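Robots in the Folding Room: A Year at the Bistden Linen Service

I've worked at the Bistden laundry for ten years, and this has been the most interesting one by a mile. In May we started on the Mullow line, the automated folding setup for napkins, aprons and kitchen cloths, and ever since then people have been asking me what it's like to work next to it. So I put together this page for everyone who couldn't make it to the open evening (and for my aunts, who think I've been replaced).

A little background first. We handle linen for restaurants and small hotels, 413 regular customers at last count. Ironing large tablecloths has been done by machine here forever. Small pieces were always done by hand, standing up, at the long counter by the window. Thirty of us rotated through that counter, and I don't think there's a wrist in the building that hasn't complained about it at some point.

Now the arms on the Mullow line take the plain square pieces, and we take everything else: the aprons with strings, the torn ones, the ones with a pen still in the pocket. A shift at the counter used to be four hours. Now it's 90 minutes and then you move on to sorting, checking or teaching.

Teaching is my favorite! Rallard, the company that looks after the software, wanted examples from people who handle cloth all day, so a few of us trained up for it. You hold a gripper in each hand and do the job with those instead of your fingers. Pick up the cloth, lay it down, fold it, put it in the basket, start over. What the grippers record goes into the next version of the program, and then one morning the arms are doing a corner the way we do a corner. I was so proud the first time I spotted it that I dragged two people away from their coffee.

It takes some getting used to. Your fingertips know a hundred things about fabric that you've never had to think about, and with grippers you have to do it all by eye. Black cloth is the hardest for me — the folds disappear into each other — and I still go slower with it than with anything white. My advice to anyone starting out is to keep your elbows low and stop before your shoulders get tired.

Not everything is settled. The counter was where we talked, and shorter turns there mean I can go a whole day without hearing how somebody's weekend went. We asked for a shared lunch break to make up for it and got one. Pay for teaching hours was argued over all summer, and it now sits one step above the counter rate. I'd like to see more of the evening crew get a chance at it too.

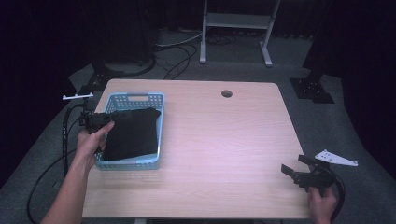
Next up is fitted sheets, heaven help us. The Papadakis hotel has promised us a cartload of old ones to practice on, and sign-up for the new teaching group is on the board outside the break room. Come try it, even if you're sure you'll be terrible. I was!

Posted 2024-12-12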